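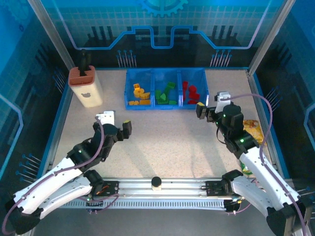 Home and Classroom Organizing, Unit 3
Sorting by color: blocks, trays and small parts
Stililden Continuing Education

Print this page | E-mail this page

Search this site Enter keywords Go

Welcome back, everyone, and thank you for the lively talk last time about kitchen drawers (I am still thinking about the rubber band question, and I promise we will come back to it). In this unit we leave the kitchen for a while and turn to something nearly every household and every preschool room has too much of, building blocks. I'm fond of this unit. It looks like child's play, and then people get into it and find they have strong opinions.

1. Choosing what to sort by

Before you touch a single block, decide on one rule. You can sort by color, by shape or by size, and all of them work, but please pick one and stay with it until the table is clear. The most common trouble I see in student work is a rule that changes halfway through. Somebody begins with color, meets a lovely little arch, and starts a pile for arches. By the end there is a pile for arches, a pile for red things, and a red arch that could go in either.

Color is the rule I suggest for beginners and for small children. You can see it from across the room, and a child who doesn't have the word "cylinder" yet can still put a red one with the other reds.

2. The tray

A tray with three compartments is plenty for this exercise. Give each color its own compartment: yellow-orange on the left, green in the middle, red on the right. The shapes may be as mixed as you like inside each one. Cylinders and cubes can share a space quite happily, and so can a small arch and a few rectangular bricks. Some of your blocks may end up standing on end and some lying down, and you are welcome to leave them that way. We are sorting, and stacking is a different evening.

See-through plastic is nice to have, even when it's tinted. The one thing to watch is that a tinted tray lends a little of its color to whatever is inside, so if you have two greens that are close cousins, compare them out on the tabletop first.

Set the tray toward the back of the table and keep the space in front of it open for working. I know the temptation is to pull it right up to your chest, but then there's nowhere to spread out the unsorted pile, and the elbows start knocking things about. Taller containers, such as a slotted holder with a lid, do best in a back corner where you won't be reaching over them.

3. The in-between colors

Every collection has them. Is it yellow or is it orange? My advice is to call the group yellow-orange and carry on with your life. If you later find that you have enough of each to fill a compartment, split them then. The Van Loon worksheet in your packet has a page for writing down these decisions, and I do recommend using it, especially if more than one person at your house puts things away.

4. Practice for next time

Sort one collection of your own, no more than 300 pieces. (A student in the January group brought 241 wooden beads and finished before the coffee was ready, so you needn't be frightened of the number.) Buttons, crayons, beads or blocks are all fine. Sort it by color first, then tip it out and sort it again by shape. Write 2 short paragraphs on which was faster and which one you would want to live with, and bring them to class along with your tray.

If you don't own a divided tray, a muffin tin will do very well, and so will a few cereal bowls set side by side.

Reading: Zorbridge packet, the section on small parts. You can skip the pages on screws and washers until Unit 4, unless you have a garage like mine, in which case start tonight.

Handout revised 14 July 2025

Print this page | E-mail this page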